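# 케이블은 소모품이다

로봇 셀을 맡은 사람에게 가장 자주 듣는 질문은 정밀도에 관한 것이다. 반복 정밀도가 얼마냐, 캘리브레이션은 며칠에 한 번 하느냐. 케이블을 언제 갈았느냐고 묻는 사람은 거의 없다. 나는 양팔 셀 하나를 돌보는 일을 하면서 이 순서가 거꾸로라고 생각하게 되었다. 우리 셀이 멈춘 이유를 정비 일지에서 골라 보면 대부분이 팔 바깥에 걸린 케이블과 그리퍼 쪽 커넥터였다. 감속기나 모터가 이유였던 적은 한 번도 없다.

우리 셀의 이름은 Rolik이다. 팔 두 대가 작은 탁자를 사이에 두고 마주 보고, 작은 용기를 집어 다른 손으로 넘기는 작업을 주로 한다. 팔은 기성품이고 그리퍼 하우징은 직접 출력해서 쓴다. 팔 제조사의 설명서는 두껍고 친절하다. 관절 토크, 브레이크 해제 절차, 비상 정지 회로가 그림까지 곁들여 나온다. 그런데 그리퍼로 가는 외부 케이블에 대해서는 "움직임에 방해가 되지 않도록 배선할 것"이라는 한 줄뿐이다. 나는 이 한 줄이 셀 운용에서 가장 비싼 문장이라고 본다.

방해가 되지 않는 배선이란 무엇인가. 처음 셀을 꾸릴 때 우리는 그것을 '보기 좋은 배선'으로 읽었다. 팔을 홈 자세에 두고 링크를 따라 케이블을 바짝 붙여 묶었다. 깔끔했고, 견학 온 사람들이 칭찬했다. 사흘 뒤 손목이 끝까지 돌아가는 동작에서 커넥터가 빠졌다. 다시 꽂고 타이를 하나 더 조였더니 이번에는 커넥터 안쪽의 압착 단자가 뽑혔다. 홈 자세에서 예쁜 배선은 홈 자세에서만 맞는 배선이었다.

헝가리에서 온 동료 Máté Katona가 그때 한 일은 단순했다. 타이를 전부 잘라 내고, 팔을 손으로 끌어서 작업에 쓰는 가장 먼 자세와 가장 접힌 자세로 번갈아 옮겨 놓으며 케이블이 얼마나 필요한지를 보았다. 그다음 가장 먼 자세에서도 당겨지지 않는 길이로 고리를 남기고 묶었다. 보기에는 엉성하다. 팔꿈치 위로 케이블이 크게 휘어 넘어가고, 손목 아래로도 고리가 늘어진다. 나도 처음에는 그 모습이 싫었다. 지금은 반듯하게 붙은 케이블을 보면 불안하다.

물론 고리를 남기면 다른 문제가 생긴다. 늘어진 고리는 무엇에든 걸린다. 탁자 모서리에 걸리고, 두 팔이 가까워지면 상대 팔에 걸린다. 양팔 셀에서 이 문제가 더 심한 이유는 두 손이 만나는 지점이 바로 케이블 두 벌이 만나는 지점이기 때문이다. 제어기의 충돌 모델에는 링크와 그리퍼가 들어 있지만 케이블은 없다. 우리는 고리의 방향을 정해 두는 것으로 타협했다. 팔꿈치 쪽은 위로, 손목 쪽은 바깥으로. 두 그리퍼 사이로 들어가는 방향으로는 절대 늘어뜨리지 않는다. 이 규칙은 벽에 써 붙이지 않고 점검표 첫 줄에 넣었다. 벽에 붙인 종이는 한 달이면 벽지가 된다.

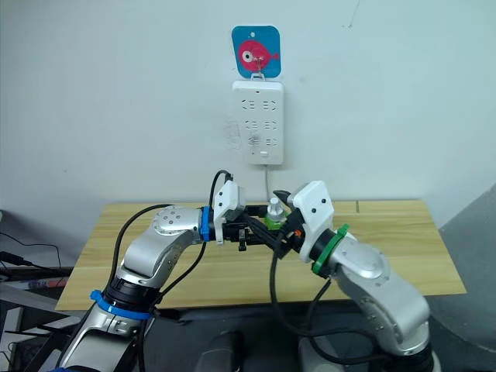 점검은 매주 화요일 아침에 한다. 순서는 늘 같다. 전원을 넣기 전에 커넥터를 손으로 하나씩 눌러 보고, 타이가 미끄러진 자리가 있는지 본다. 다음으로 전원을 넣고 속도를 낮춰 두 팔을 인계 위치까지 보낸다. 작은 병 하나를 물린 상태에서 손목을 양쪽으로 천천히 돌리며 그리퍼 신호가 끊기는지 확인한다. 빈손으로 하면 안 된다는 것이 내 주장이다. 빈 그리퍼는 접촉이 잠깐 나빠져도 티가 나지 않는다. 무언가를 쥐고 있어야 힘이 빠지는 순간을 눈으로 볼 수 있다.

이 점검에 드는 시간을 아까워하는 사람들이 있다. Attila Győri가 대표적인데, 그는 옆방의 셀 Simon을 맡고 있고 나보다 경력이 길다. 그의 논리는 이렇다. 케이블은 어차피 끊어진다. 끊어질 때까지 쓰고, 끊어지면 예비품으로 바꾸면 된다. 매주 멈춰서 들여다보는 시간을 일 년 동안 더하면 고장 시간보다 길다. 계산 자체는 틀리지 않는다. 그의 셀은 실제로 가동 시간이 우리보다 길었다.

그러나 그 계산에는 빠진 것이 있다. 케이블은 깨끗하게 끊어지지 않는다. 끊어지기 전 며칠 동안은 특정 각도에서만 신호가 튄다. 그동안 우리는 그리퍼 모터를 의심하고, 드라이버를 다시 깔고, 힘 제어 값을 만진다. 지난 11월에 내가 바로 그렇게 했다. 오른쪽 그리퍼가 가끔 물건을 놓치기에 쥐는 힘을 올렸고, 그래도 놓치기에 손가락 패드를 갈았다. 원인은 손목에서 꺾인 심선 한 가닥이었다. 케이블을 바꾸는 데는 몇 분밖에 걸리지 않았지만, 그사이 바꿔 놓은 설정을 원래대로 돌리는 데 이틀이 걸렸다. 고장 시간으로 기록된 것은 앞의 몇 분뿐이다. Attila의 장부에도 이런 이틀은 적혀 있지 않을 것이다.

그래서 나는 교체 주기를 정해 두자고 주장했고, 우리 셀에서는 가동 200시간마다 그리퍼 케이블을 간다. 멀쩡해 보여도 간다. 처음에는 멀쩡한 것을 버린다는 말을 들었다. 떼어 낸 케이블의 피복을 벗겨 보면 생각이 달라진다. 겉은 새것 같은데 손목 굽힘 자리의 심선이 벌써 몇 가닥 나가 있는 경우가 있다. 200이라는 숫자가 모든 셀에 맞는다고 말할 생각은 없다. 우리 작업에는 손목을 크게 돌리는 동작이 많고, 그런 동작이 적은 셀이라면 훨씬 길게 잡아도 된다. 중요한 것은 숫자가 있어야 한다는 점이다. 숫자가 없으면 교체는 늘 다음 주 일이 된다.

기록은 케이블 단위로 남겨야 한다. 우리가 쓰는 Fallitz 케이블에는 묶음마다 번호를 적은 꼬리표를 단다. 한번은 3154번 묶음에서만 유독 일찍 접촉 불량이 났는데, 꼬리표가 없었다면 배선 탓을 하며 고리 길이를 또 바꿨을 것이다. 알고 보니 압착할 때 쓴 공구의 날이 닳아 있었다. 날을 바꾸고 나머지 묶음을 다시 압착한 뒤로는 같은 증상이 나오지 않았다. 꼬리표에는 날짜, 압착한 사람, 건 위치만 적는다. 더 많이 적게 하면 아무도 적지 않는다.

출력한 그리퍼 하우징에 대해서도 한마디 해 두고 싶다. 직접 만든 부품은 쉽게 고칠 수 있다는 이유로 자꾸 고치게 된다. 우리도 케이블 출구의 위치를 4번 옮겼다. 매번 나아졌다고 믿었지만, 출구가 바뀔 때마다 굽힘 자리도 바뀌었고 그 전까지 모은 수명 기록은 쓸모가 없어졌다. 지금은 왼쪽과 오른쪽 하우징을 같은 판으로 맞추고, 둘 중 하나만 바꾸는 것을 금지했다. 개선안이 있으면 적어 두었다가 교체일에 양쪽을 함께 바꾼다. 답답하다는 불평이 나오지만, 좌우가 다른 셀에서 원인을 찾아 본 사람은 대체로 이 규칙에 동의한다.

전원 쪽도 마찬가지다. 셀 주변의 멀티탭과 보조 기기는 누구의 담당도 아닌 채로 남기 쉽다. 팔 제어기의 전원은 도면에 있어도 노트북 충전기나 작은 허브의 전원은 도면에 없다. 어느 날 그리퍼 허브가 꺼져서 한참을 찾았는데, 누가 청소기를 쓰려고 플러그를 뽑고 다른 구멍에 헐겁게 꽂아 놓은 것이었다. 그 뒤로는 작업 구역의 콘센트도 점검표에 들어갔다. 플러그를 끝까지 눌러 보는 항목 하나다. 로봇 정비라고 부르기 민망한 일이지만, 로봇은 그런 일로 멈춘다.

내가 바라는 것은 구매 단계에서 이 이야기를 꺼내는 일이다. 얼마 전 Burketti에서 새 셀 견적을 받았다. 팔과 제어기, 설치비와 교육비가 항목별로 나와 있었고 케이블은 '부속 일체'에 들어 있었다. 나는 그리퍼 케이블을 따로 빼 달라고 했고, 예비품 수량과 단품 가격, 납기를 적어 달라고 했다. 담당자는 그런 요청이 드물다고 했다. 단품 납기가 거의 4주라는 답이 왔다. 계약서에 서명하기 전에 알아서 다행인 숫자였다. 예비품을 넉넉히 넣는 대신 교육 일정을 하루 줄였는데, 그 결정에는 지금도 후회가 없다.

Attila와는 아직 합의하지 못했다. 그는 주간 점검을 여전히 하지 않는다. 다만 지난달부터 Simon의 케이블에도 꼬리표가 달렸고, 압착 공구는 우리 방에 와서 빌려 간다. 다음 화요일에는 Rolik의 왼쪽 손목 케이블이 교체 시간에 닿는다. 떼어 낸 것은 버리지 않고 그에게 가져가서 같이 벗겨 볼 생각이다.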